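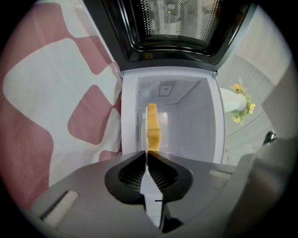
The two-knob microwave is enough

My sister is fitting out a small rental apartment and asked me which microwave to get. She had narrowed it down to a Varkham with 31 programs and a plain white thing that cost $49. I told her to buy the plain one, and she thought I was being cheap. I wasn't, or not only.

I have owned three microwaves. The most expensive was a Kitetti, $179 on sale, with a touch panel and a button for fish. I used the fish button once. What I did every day was heat coffee, soften butter and warm up a plate of leftovers, and for all of that I pressed the same "add 30 seconds" key until it looked right. When the panel began missing presses, the whole oven was useless, although the part that makes food hot was fine. The repair shop wanted more than the oven had cost me.

A knob oven is easier to live with. You turn it and it runs. My father could use one in the dark. Guests don't have to ask how it works, and after a power cut there's no clock blinking at you until you find the manual. The timer on a cheap dial isn't exact, I'll grant that. Anything under a minute is a guess, and I have boiled milk over because of it. You learn to stay nearby and look through the window.

The other complaint I hear is that the plain ones are small. Some are. But most of what goes into mine is a mug, a bowl, or one slice of something on a dessert plate. Take the largest dinner plate you own to the store and try it. If it fits, the oven is big enough.

I feel the same way about where people put them. Builders like to hang a microwave over the stove, where a short person has to lift hot soup down past their face. A table is a better place. Mine sits on one with a cloth over it, and I can see straight in when the door is open - which also means I notice splatter and wipe it up.

A white microwave on a red-and-white checkered cloth, with a yellow cake on a small plate inside, looks perfectly good to me. It doesn't need to match the cabinets.
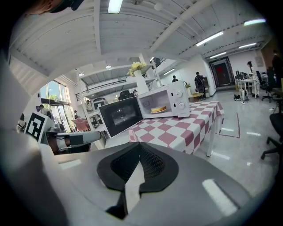
What I would pay extra for

A light that shows the food properly. A door that closes without a shove. An inside with smooth walls and no odd corners, so that one pass with a damp rag does the job.

I would not pay for a grill element, a scale, or anything that connects to my phone. A neighbor has a Gultance that sends her a message when her oatmeal is done. She is standing in the kitchen when it arrives.

My sister bought the plain one in the end. She spent the difference on a decent kettle, and the tenants move in sometime in February.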